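April
By Emiko Amano

Utbridge workroom, bench and wall inspection

1. Worktops. White surfaces level, no chips at joints. Pass. Unit 103 rocks under load; rear foot to be packed and rechecked.

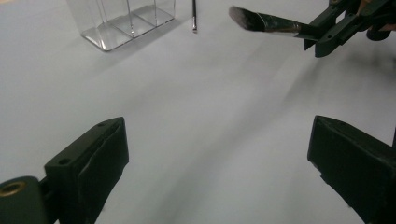
Load label on the long shelf reads 100 kg and is still legible. Brackets tight.

2. Hand tools and brushes. Stored upright in divided tubs, blades down. Pass, with one comment: two knives in the Tiltatov drawer have no guards. Withdrawn from use until guards are fitted.

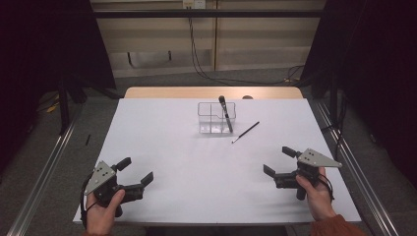

Replacement guards are on the Gamano order. Ní Bhriain to confirm delivery.

3. Cables and sockets. No damage to sheaths found. Extension lead 281 has no test label. Removed for testing.

4. Scrapers. Edges free of burrs, handles sound. Pass. 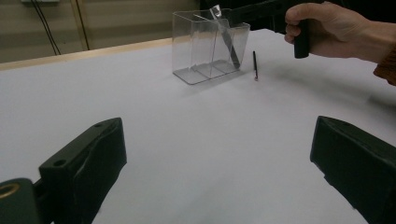 5. Exits and extinguishers. Rear door opens fully. Extinguisher gauge in green. Pallet found 500 mm inside the marked exit route; moved during visit. Recheck at 4 pm.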